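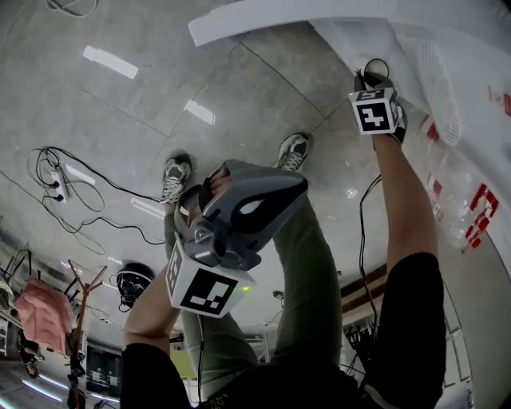
Is the Stidus grout sealer worth paying for?
Asked in Floors & Tile, 1034 views

We have gray tile in the entry and down the hall, put in by the last owners. The guy at the Manalo store says the grout has to be resealed every year or it will "break down," and he wants me to buy the Stidus kit plus a Puvach scrub to go under it. That comes to just over $200. I've lived with tile floors my whole life and never sealed anything. Is this a real thing or is he working on commission? We bought the place in May and I don't know what was done before that.

Answer 1 (accepted)
Every year sounds like a sales pitch to me. Put a few drops of water on a grout line by the front door and leave them for ten minutes. If they sit there in a bead, there's still sealer in it and you can go home. If the line goes dark, it's soaking in and a coat won't hurt. Check a spot in the hall too, the entry always wears first.

Also find out what kind of grout you have. Epoxy grout doesn't need sealer at all, and I've never had a salesperson bring that up. Plain cement grout does better with it, but any basic penetrating sealer will do. I would skip the scrub. Warm water, a drop of dish soap and a stiff nylon brush, then let it dry overnight before you seal. Wipe the extra off the tile before it dries or you'll get a haze.

Answer 2
I used Droria on mine and it was great, 5 stars. Smells though.

Comment on Answer 2: How long ago? Everything looks great the first week.

Answer 3
Agree with the first one except ten minutes is too long, five is plenty. And don't use vinegar, whatever the videos say. It eats cement grout. The yearly thing is printed on the Stidus bottle, so he may just be reading you the label. Make of that what you will, they're the ones selling the bottle.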